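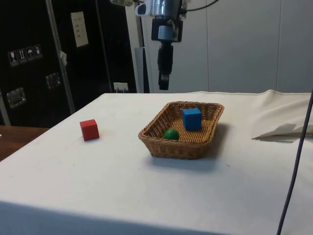

Measuring the shrinkage of a fabric before cutting

Cotton and linen cloth sold by the yard usually shrinks in the first wash. A tablecloth cut to its finished size from unwashed fabric can end up short on the drop, and the shrinkage along the length is often different from the shrinkage across the width. The procedure below gives a separate figure for each direction from one test square. It needs no special tools.

## What you need

- A piece of the fabric at least 24 inches on each side, not taken from the first few inches of the bolt
- A steel ruler or a rigid yardstick (cloth tape stretches)
- A fine permanent marker, or contrasting thread for dark fabric
- The detergent and machine settings you will use later

## Marking the square

1. Lay the fabric flat on a hard surface and let it relax overnight. Fabric pulled off a tight roll can recover noticeably in that time.
2. Find the lengthwise grain. It runs parallel to the selvage. Draw a small arrow in one corner to record it.
3. Mark a square 20 inches on a side, at least two inches in from every cut edge. Use dots, and join them only at the corners.
4. Add a mark at the midpoint of each side. You now have three measuring lines in each direction.
5. Zigzag or serge the raw edges. A frayed edge tangles and pulls the sample out of square.

If you use thread, make a single small stitch at each point and leave the tails long. A running stitch along the whole line will gather the cloth as it shrinks and spoil the reading.

## Washing

Wash the sample with a normal load. A sample washed alone gets less friction and tends to shrink less than the finished cloth will. Dry it the way the finished cloth will be dried. Line drying and tumble drying give different results and should not be mixed in one test.

Press with steam, lifting the iron and setting it down — sliding it stretches the weave. Let the sample cool flat for an hour before measuring.

## Calculating

Measure all three lines in each direction and take the average. Then:

 shrinkage % = (before - after) / before x 100

For a lengthwise average of 19 inches, the result is 5 percent. For the crosswise direction, repeat with the other three lines.

To get the cutting length, divide the finished length plus hems by one minus the shrinkage as a decimal. A cloth needing 113 inches with hems, at 5 percent, is cut at 113 / 0.95, or just under 119 inches. Adding 5 percent to 113 gives a smaller number, and the cloth comes out short.

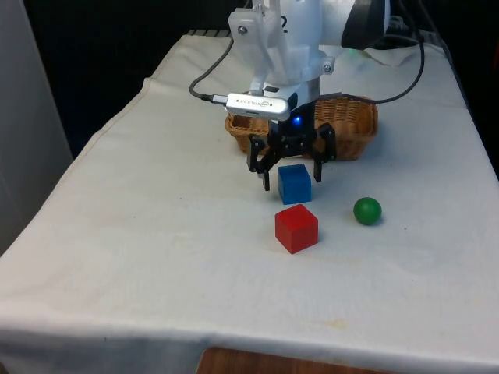
Repeat the wash two more times on the same sample. Most plain weaves lose nearly all they are going to lose in the first cycle, but loosely woven linen may keep moving through the third. Use the total change from the original marks, and don't add the percentages from separate washes.

## Notes

If the three lines in one direction differ by more than a quarter inch, the sample was probably marked off grain. Discard it and start again.

Bleached and unbleached versions of the same cloth need separate tests.

Thanks to Ailbhe Dolan for correcting the cutting formula. Revised in May.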